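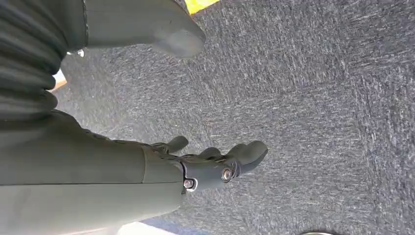 Visit to the Clavurgate Wedding Fair, May 2018

I went to the wedding fair at Clavurgate as a photographer without a stand. I have exhibited at plenty of these over the years and wanted to see one from the other side before deciding whether to book for the August fair.

The fair is held in the old corn hall, a short walk uphill from the station. Parking is poor. The car park behind the hall was full by mid-morning and the overflow is on the far side of the river. If you are carrying display albums and a backdrop, get there before the doors open or bring someone who can drop you off.

Entry was free with a ticket printed at home and £2 on the door. The organisers told me they had given out 900 tickets in advance. The main hall was busy until lunch and then thinned out quickly, and by three o'clock several exhibitors were sitting down.

There were 40 stands. Dresses were at the far end, cakes and flowers along the windows, and photographers mostly together on the left as you go in. I don't think that grouping helps anyone. Couples looked at the first two or three and walked past the rest. The one photographer who had been put next to the florists had a steady queue.

I spent the longest time at the Karka stand. They print and bind albums for professional photographers and had brought a full set of covers and papers. I have only ordered from them online, so it was useful to handle the books. The linen covers are better than they look on the website. The leather ones are fine but the darker colours show fingermarks, and I would steer clients towards the lighter tan. They also had a new matt paper with a slight texture. Skin tones looked good on it. Black and white prints looked a bit flat to me, and I asked for a sample to take home and compare with what I use now.

Karka's turnaround has gone up. It used to be a fortnight and they are now quoting three weeks, longer before Christmas. Prices for the large square album are unchanged. Parent albums have gone up slightly, though you can still order a matching pair at a discount.

Next to them was Hekent, who do photo booths. They had two booths running, one with a curtain and one open with a plain backdrop. The prints come out in under a minute and the quality is decent. The open booth drew bigger groups and much more noise, so think about where it goes if the speeches are in the same room. They will send the full set of files to the main photographer after the wedding if the couple agree. Not every booth firm does that.

Holanda had a stand for their planning diary, a thick book with 365 pages, one for each day of the year before the wedding. It has pockets at the back for fabric swatches and receipts. I looked for the page on photography and found it at the three-month mark, and that is far too late for a summer date. I mentioned this and was told it would be looked at for the next edition.

There was a talk upstairs at noon on planning the timings of the day. The speaker allowed twenty minutes for group photographs, which is tight with a large family. The advice to write the list of groups down and give it to an usher was sound, and I ask all my couples to do the same. The room was warm and the microphone kept dropping out.

Food was sandwiches and tea from a hatch by the cloakroom. The queue was long at lunchtime but moved. There are plenty of seats in the side room, and it was quiet enough to sit down with a couple and go through an album properly. I saw one exhibitor doing that.

I have asked for a booking form for August and said I would like a stand by the windows. The organisers said places are given out in the order the deposits arrive. The Karka sample is on my desk, and I will post the comparison once I have had the same few pictures printed on both papers.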